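Pouring without the puddle

Filed under: table jobs, February 2018

I've been meaning to write up my pouring notes for ages, mostly so I stop explaining them over the phone to my sister. I am a terrible pourer, always have been, and I've ruined one tablecloth and a perfectly good library book finding out what helps.

First thing: put something soft and thick under the cup. I use an old foam cushion pad, a beige one with a bit of texture to it, and a cup sits on it far better than I expected (give it a wiggle first, mind!). Mine has gone darker along one edge and I've stopped caring. It lives on the craft table next to the building bricks.

Second: cups with ribs. I bought a pack of 4 from Pasum and they're so much easier to keep hold of than smooth ones. Fill to halfway, never more.

Third, go low and go slow. Bring the lip of the top cup right down close to the other one, then tip until you've got a thin little stream and just stay there. It feels like it takes for ever, but I timed myself and it was around 14 seconds – hardly a lifetime!
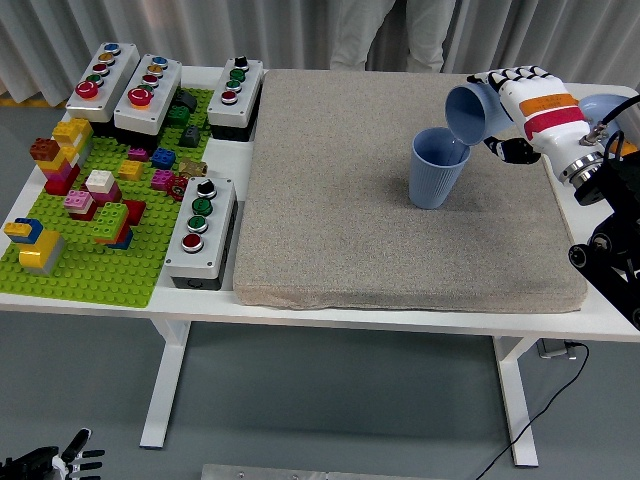 Chun-hung Peng writes that foam is fine for water but hopeless with squash, as it soaks straight in and stays sticky for days, and that a tea tray with a folded flannel on it does the same job and can go in the wash afterwards. Fair point, and I've got a tray somewhere. I'll try it with blackcurrant and report back.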